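How to Sort Out a Desk Drawer So It Stays Sorted

Filed under: Home & Desk
4 min read

For many years I had one drawer where everything from the desk was going in the evening. Pens, batteries, receipts, the small key for a cabinet we don't own anymore. The method below took me one free morning in July, and the drawer is still in order now.

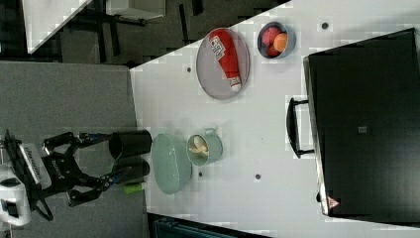
Before you start

You need a flat surface to put things on, a damp cloth, a pencil, and some small boxes. Please don't buy the boxes yet. I made this mistake with a set of Skaltberg trays, which looked very nice in the store and were a finger too tall for my drawer. They live in the bathroom now.

Put on some music if you like it. Keep a bag for trash next to your foot.

Step 1. Empty the drawer completely

Take everything out, also the things you are sure you will keep. If you leave the "good" part inside, you will arrange the rest around it and end up with the same drawer as before.

When I did this I counted, only from curiosity, and there were 397 pieces, if every paper clip is a piece. My advice is not to count. It took longer than the sorting.

Wipe the inside of the drawer and leave it open to dry while you do the next step.

Step 2. Make groups by use

Most people group by what the thing is: all the pens, all the cables. I did it so for a long time. It works better to group by when you need the thing. The pen you sign with belongs with the envelopes and stamps. The marker for moving boxes belongs with the tape and the scissors.

My groups were these:

- writing every day
- mail and bills
- packing and repair
- charging
- things that belong in another room

The last group is usually the biggest one. Carry it out of the room before you continue, otherwise it goes back in the drawer when you get tired.

Step 3. Test and throw away

Try each pen on scrap paper. If it doesn't write after a few circles, it goes. Markers get one more chance: close the cap well, stand them with the tip down for one night, and try again in the morning. Old batteries don't go in the household trash — many supermarkets have a collection box near the door.

With cables, be strict. If you can't say which device it is for, put it in an envelope with the name of the month on it. After half a year, bring the envelope to recycling without opening it.

Step 4. Measure, then choose the boxes

Measure the width, the depth, and the inside height of the drawer. The height is the one people forget. Measure it with the drawer almost closed if you can, as some desks have a bar across the front which takes away space.

Write the three numbers on a piece of paper and keep it in your wallet. Then look at what you have at home. Tea boxes, the lid of a shoe box, a soap dish. I used 3 low tins from Callon cookies and the bottom of a phone box, and they fit better than anything I paid for.

If you prefer to buy, the Nastero inserts can be cut with a kitchen knife. Cut a little less than you think and try it, then cut again.

Step 5. Put it back, front to back

What you use every day goes in front, where you see it when the drawer is open only by a hand's width. Packing things can go behind. Leave one box empty. It will fill itself during the week, and on the weekend you only need to sort this one box and not the whole drawer.

Don't stack. When a thing lies under another thing, for me it doesn't exist.

Keeping it so

Five minutes in the evening once a week is enough. I do mine while the kettle is boiling. If the empty box is overflowing every time, probably one of your groups has no good place yet, and you should go back to step 2 — only for this group.

3 comments

papertray_m
The envelope with the month on it is great! I have two already. My husband opened one to look for a charger, so I guess we start over.

Lowshelf
What do you do with round things? My glue sticks roll to the back every time I pull the drawer.

deskandkettle
@Lowshelf I put a strip of shelf liner (mine is from Igwe) under them and they stay. A folded dish towel also works ok.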